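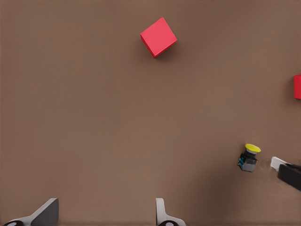

Can a robot do the sorting and putting away yet?

Posted by shedlight, January 2025

I run a small repair shop in Carnbridge and I do most of the chores at home too. At both ends of the day I am picking things up and putting them where they belong. Fittings into trays at work, toys into bins at home. I keep seeing clips of two-armed machines doing this kind of thing and I can't tell how much is real. Is there anything I could put on a bench now that would clear it without me standing over it? My budget is not large. I have 14 trays to fill most evenings and I would happily give that job away.

Rhys Trevaskis

Short version: for the shop, partly. For the house, no.

I worked for a few years at Pelteo setting up arms for packing lines. If every part is the same and shows up in the same spot, a machine will move it all day. That has been true for a long time. Your problem is a mixed bench, where things lie wherever they were dropped. The machine has to find each item, decide how to grip it, and not knock over the one beside it.

People practice on simple shapes first, and a lot of that is done in simulation before any real arm moves. Cubes, a ball, a tray to put them in. It looks like a toddler's game but it covers most of what you are asking for — find it, grip it, carry it, let go in the right place.

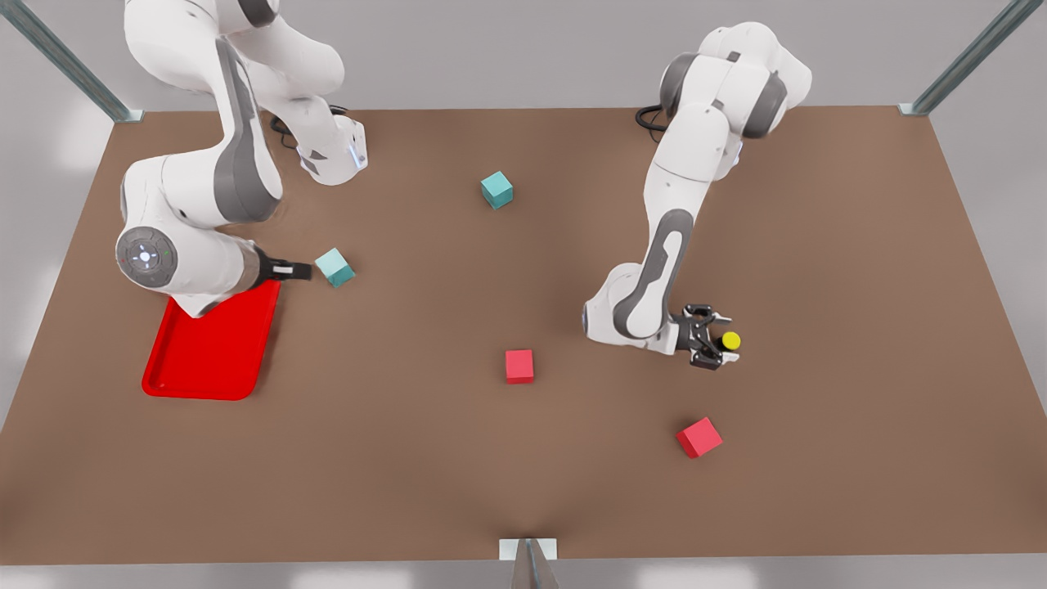 Simulated tabletop with two arms, cubes, a yellow ball and an empty red tray.

A cube is kind to a gripper. It has flat sides and it stays where you put it. A ball can roll off if the fingers touch it wrong. Now think about a wet sock, or a brass olive that has rolled under a rag. Each of those is a separate piece of work for somebody.

If you want to spend money this year, get a parts feeder and one small arm for your most common fitting. Leave the rest by hand. Budget for the time to set it up as well, and for fencing or a light curtain if the arm needs it. Ask the seller to run it with your own parts before you pay.

Rhys Te Moana

Agree with most of the above. I'd add that speed matters less than people think for an evening job. If it takes all night to fill the trays and they are full by morning, fine. What kills it is dropping one at nine o'clock and sitting there stopped until you come in. Ask how it recovers from a dropped part.

nutsandbolts_r

Robot vacuum. I have one and it's good. Doesn't pick up toys though, you have to do that first.

Comments

Marlow: We trialed an arm at the Rutherford site in July on a bin of 500 washers. They stick together. We went back to a scoop.

shedlight: Thanks, all. Will look at feeders. My kids can keep doing the toys.

Contact us | Copyright Nesus Community Help | Back to top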